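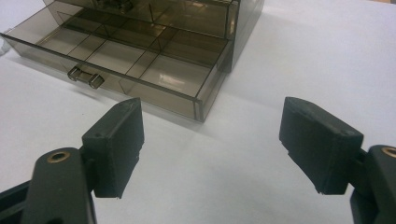
Zeeshan Shaikh acha que um organizador com divisórias fixas só serve a quem já sabe o que vai lá guardar, e que nós não sabemos. Escreveu-me isto depois de ler a entrada anterior, acrescentando que o problema da bancada de montagem é haver três pessoas a dar três nomes à mesma peça, coisa que gaveta nenhuma resolve. Respondi-lhe que concordo com metade. Fica aqui o registo da outra metade, com as contas, para não voltarmos à mesma conversa em cada arrumação.

Setembro, oficina de pequena reparação, 9h40

Ponto de partida. As peças miúdas (parafusos M2 e M2,5, anilhas, molas de contacto, terminais, pernos de charneira) estão em frascos de vidro, latas de rebuçados e saquinhos com a etiqueta do fornecedor. A proposta da Laimutė é passar tudo o que se usa semanalmente para o organizador castanho fumado, aquele de gavetas transparentes com grelha interior. O resto fica nas caixas Brustow, na estante do corredor.

Eu fui contra e continuo meio contra. Motivos, por ordem de irritação:

O plástico escuro. Dizem que é translúcido e que se vê o conteúdo sem abrir. Vê-se que há qualquer coisa. Numa gaveta fechada, atrás daquela parede fumada, um monte de terminais e um monte de molas são a mesma mancha. Para se saber o que é, abre-se. Então a transparência vale o mesmo que uma caixa de sapatos, só que mais bonita.

As células. Pequenas, rectangulares, todas a pedir um conteúdo único. Óptimo para anilhas, péssimo para os pernos compridos, que ficam atravessados ou espetados para cima e depois prendem quando se empurra a gaveta.

Os reflexos. Com a luz do tecto ligada, os fundos brilham. Um parafuso niquelado em cima de um brilho desaparece. Já sei que me vão dizer para apagar a luz do tecto e usar a lâmpada de braço. A lâmpada de braço é a que toda a gente leva para a outra bancada.

O puxador. Pequeno, em forma de haltere, do mesmo plástico. Com luvas de nitrilo agarra-se; com as luvas grossas, duvido muito. Ensaiar.

10h15

Primeiro ensaio, sem peças: abrir e fechar a gaveta de baixo com a mão esquerda, a mão direita ocupada com a pinça. Abre bem. Fechada com força, o organizador inteiro recua na bancada, o que era de esperar de uma coisa tão leve. A Laimutė sugere pôr-lhe uma tira de borracha por baixo. Pus duas. Recua menos. Carregado há-de recuar menos ainda, mas isso é fé e eu queria medição.

Segundo ensaio, luvas grossas: à terceira tentativa consegui puxar. Às duas primeiras o dedo escorregou na barra. Registo como «serve com reservas».

10h50

Enchimento. Comecei pelas anilhas, que é onde a grelha tem razão de ser. Despejei 200 de M2,5 numa célula só e ficou cheia de mais: ao abrir a gaveta, duas ou três saltaram para a célula vizinha. Reduzi a 133 (foi o que ficou depois de tirar à colher até deixar folga no bordo, contado na balança). Com essa carga já não saltam, pelo menos nas doze aberturas que fiz. Se alguém quiser fazer mais doze, à vontade.

Nota para quem vier repor: 133 não é um número mágico, nem é preciso acertar nele. Deixar folga até ao bordo da divisória. O saco de reserva fica na caixa Brustow.

Parafusos M2 x 4: 90 numa célula, sem queixas. Parafusos M2 x 8: os mesmos 90 já não cabem com conforto. Dividi por duas células contíguas e logo aí apareceu a objecção do Zeeshan, que afinal tinha alguma pontaria. Se duas células têm o mesmo, qual se esvazia primeiro? Cada um tira da que lhe fica mais perto da mão, ficam ambas a meio e ninguém repõe nenhuma. Proposta: tirar sempre da da frente, repor sempre na de trás. Não acredito que se cumpra.

11h30

Etiquetas. Capítulo longo e desagradável.

Opção A, etiqueta na frente da gaveta. Só diz a família («anilhas e parafusos M2 / M2,5»), o que é vago mas verdadeiro. Papel branco sobre o castanho lê-se bem a um metro.

Opção B, etiqueta em cada célula, no fundo. Fica tapada pelas peças. Só se lê quando já não há peças, o que até serviria de aviso de reposição. A Laimutė gosta desta. Eu acho que é uma graça e que ao fim de um mês os papelinhos estão descolados e misturados com as anilhas.

Opção C, mapa da gaveta numa folha ao lado, com a grelha desenhada e os nomes escritos. É a minha. Defeito conhecido: a folha desaparece, ou alguém muda uma célula e não muda a folha. Já tivemos um mapa assim para o armário Numwood e ao fim do inverno descrevia um armário imaginário.

Ficámos em A mais C, com a folha colada à parede e não pousada na bancada. Se em Outubro o mapa e a gaveta discordarem, aceito a opção B sem discutir.

Quanto aos nomes, que era a queixa de fundo: «anilha fina», «anilha do Sellent» e «a pequenina» passam a chamar-se anilha M2,5 x 0,3. Está no mapa. Quem pedir «a pequenina» recebe a que me apetecer.

12h20

Interrupção, chegou a encomenda da Liepiņa. Vieram 300 molas de contacto em vez das 200 pedidas, e cobraram as que vieram. Telefonar de tarde. Não abrir o segundo saco até isto estar resolvido, porque depois de aberto já não o aceitam de volta.

14h10

Molas. Aqui o organizador perde, e perde feio. Dentro de uma célula as molas enredam-se tal e qual como no frasco. A ideia de que o compartimento pequeno as mantinha separadas era do catálogo e eu já não acreditei quando a li. Tirei uma com a pinça e vieram cinco agarradas. No frasco, pelo menos, abana-se. A gaveta não se abana, que se mistura tudo o resto.

Experiência para ser justo: pus poucas, só uma camada no fundo da célula. Assim saem uma a uma. Mas então uma célula dá para uma tarde de trabalho e passa-se a vida a repor. Molas voltam para o frasco. Está decidido e escrito no mapa, na célula correspondente: «molas NÃO, ver frasco».

Pernos de charneira: nem tentei os compridos. Os curtos cabem deitados no sentido do comprimento. Fica uma linha de células para eles, do lado direito, que é o lado onde se trabalha nas charneiras.

15h00

Comparação de tempos, que era suposto ser o argumento decisivo. Tarefa: juntar as peças de um kit de reparação (quatro anilhas, quatro M2 x 4, dois M2 x 8, um perno curto). Fiz cinco kits pelos frascos e cinco pela gaveta, a Laimutė fez o mesmo.

Eu, pelos frascos: um pouco mais lento no primeiro, depois igual. Pela gaveta: igual. A Laimutė, pela gaveta, nitidamente mais rápida. Mas foi ela quem encheu metade das células e sabe de cor onde está tudo; eu ando há anos com os frascos e sei de cor os frascos. Uma comparação destas mede o hábito. Para valer alguma coisa tinha de ser feita por alguém de fora, e sugiro que seja o Zeeshan, já que tem opinião.

O que vi e não estava à procura de ver: com a gaveta não há tampas. Com os frascos passo boa parte do tempo a desenroscar e enroscar, e quando estou com pressa deixo-os destapados, e foi assim que se entornaram as anilhas em cima do ferro de soldar. Ponto para a gaveta, custa-me escrevê-lo.

O que também vi: a gaveta aberta ocupa a parte da frente da bancada, precisamente onde se pousa o tabuleiro de trabalho. Ou se trabalha com ela fechada e se abre a cada peça, ou se chega o organizador para trás e fica longe do braço. Experimentei pô-lo de esguelha, com a frente virada para a esquerda. Melhora. Fica a parecer que alguém lhe deu um encontrão, mas melhora.

15h45

Limpeza. O plástico fumado mostra dedadas, e mostra pó mais do que eu esperava para uma cor destas. Pano de microfibra húmido, nada de álcool enquanto não soubermos que plástico é (não traz marcação que eu encontrasse, e já vi uma tampa parecida ficar cheia de fissuras miudinhas por causa disso). Os cantos das células são o sítio onde vai ficar a limalha. Pincel seco, de pêlo macio. Não soprar com ar comprimido com peças lá dentro. Parece óbvio. Não foi óbvio da última vez, com o tabuleiro Sellent.

16h20

Situação ao fim do dia:

Anilhas M2,5: gaveta de baixo.
Parafusos M2 x 4 e M2 x 8: gaveta de baixo.
Pernos curtos: gaveta de baixo, lado direito.
Pernos compridos: ficam na lata.
Molas: frasco.
Terminais: por decidir. A Laimutė quer a gaveta de cima, eu quero primeiro ver como corre a de baixo.
Reservas: caixas Brustow, corredor.

Por fazer: colar o mapa à parede. Ligar à Liepiņa por causa das molas (liguei às 15h20, ninguém atendeu). Cortar tiras de borracha mais largas. Pedir ao Zeeshan os cinco kits cronometrados, sem lhe dizer os nossos tempos antes.

A minha posição, para que conste: é um objecto razoável para anilhas e parafusos curtos e uma teimosia para o resto. Não comprava um segundo. A Laimutė Raudsepp leu isto por cima do meu ombro e pede que fique escrito que ela comprava. Fica escrito.

Volto a pesar as células das anilhas daqui a duas semanas, para ver se alguém repôs.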